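Parts storage, December, started 2:15 in the afternoon

Picking up from the last entry, where I was complaining that the screws for the Rostami clock kits live in coffee mugs. No more mugs! The divided boxes from Briltudier came in with the morning delivery and I dropped everything else to have a look at them. Jabari has been asking for these since the summer and I kept saying the mugs were fine. The mugs were not fine. Sorry, Jabari.

What we have to house: 776 brass screws in mixed lengths (Caroline's inventory, she did it twice and got the same number both times, so I trust it), a bag of 500 flat washers, the hinge pins, the little felt feet, and the spring clips that get into everything. Going by the inventory sheet we can give every screw length its own compartment and still have room for the pins. The clips get a corner, far away from the washers, because last time they linked up and Caroline spent her whole lunch pulling them apart with tweezers.

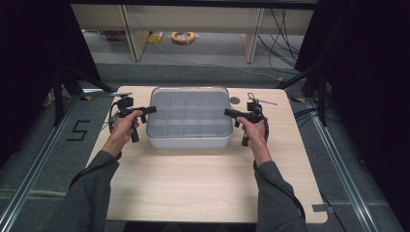

Divided box on the birch-look table, four across and three deep, empty.

I love how low the inside walls are. You can slide a screw up the side with one finger and it pops over the top, no digging. The flip side is that an overfilled compartment is going to spill into its neighbor as soon as somebody picks the box up in a hurry, so let's agree on half full at most. The spares can stay in their bags on the Flonby shelf.

Labels: I want them on the front edge, Jabari wants them on the bottom, reading up through the plastic. I tried his way on a scrap with a fine marker and it reads beautifully when the compartment is empty and not at all once there are screws on top of it, which is when you need it. Front edge it is, unless somebody has a better idea. Paper tape for now, we'll be moving things around for the first few weeks.

Also out on the table were the white plastic tray and some clear plastic. The tray has ribs across the inside in triangles and diamonds, a really handsome pattern, and I'd like to use it for the bigger pieces that don't want to be in a compartment at all (dial plates, hands, the long pins). Small stuff would be a pain to fish out from between the ribs, so please, no washers in there. As for the clear plastic, you see the cut edge long before you see the face. Light runs right along it. Pretty, and also a good reason to put it away when you're done.
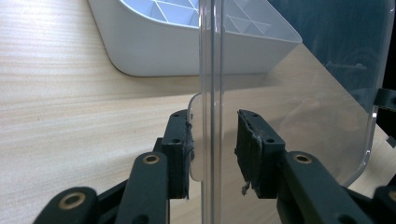 Who gets what

Jabari takes the screws, shortest at the front left and longest at the back right. He wants to pour, I would scoop. His table, his choice.

Caroline takes washers and felt feet. She has asked for two compartments for the feet, gray and brown apart, and she can have them.

I take clips and pins and whatever has rolled under the Sornuvley drill stand, which I have been putting off since before the stand had a name on it.

One thing I haven't settled is where the box should live between kits. The clear sides make me want it out in the open, where you can see from standing height which compartments are running low,

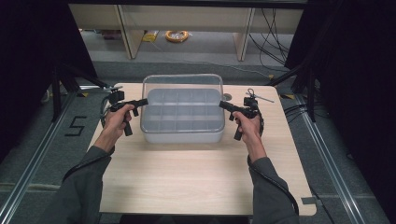

but an open top means dust, and the sanding bench is only a few steps from the spot I had in mind. A cloth over it would do overnight. Caroline suggested the second shelf by the door, at elbow height, and I think she's right: you can look down into it without lifting anything, and it's out of the way of sleeves.

To do: paper tape (we're nearly out), new marker, ask Briltudier whether the same box comes in a deeper version for the next order of 1,000 washers. Wash the mugs and take them back to the kitchen.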